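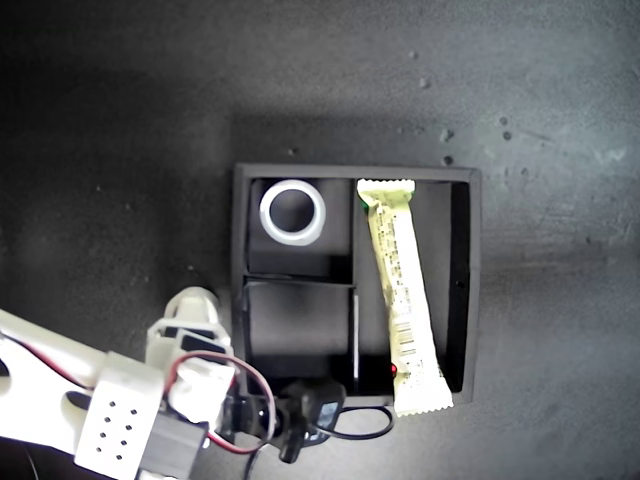 The arm over the sorting tray at the Skudavari open day.

I went to Wanarstead expecting to stay ten minutes and left when they switched the lights off. Skudavari had opened its workshop for the afternoon, and the big machines by the door had the crowd. I spent my time at the back with a small white arm, a black tray and some things you'd find in a kitchen drawer.

My view, after an afternoon of this, is that small and slow is the best way to show people a robot. Give me a snack bar wrapper and a white plastic ring over a car door any day!
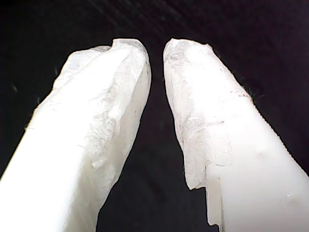
A fast machine just makes you step back. With a slow one you lean in and start rooting for it, and you begin to think about your own hands (when did you last notice how you pick up a roll of tape?). I've read more than 2000 pages on automation over the years and I learned more on that stool.

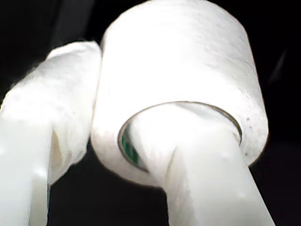

One finger through the core of the tape roll, the padded one against its side.

I loved the wrapped fingertips most of all, wrinkles and torn edges included. They look like something a person made at a bench and will make again, a bit better, next week.
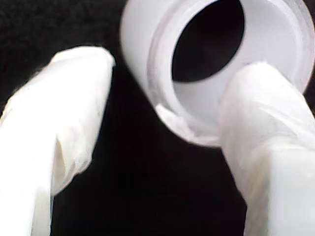 Right fingertip on the rim of the white cap, left one still clear of it.

Skudavari is opening up again in January, from 2 to 4. Go, and head straight for the back.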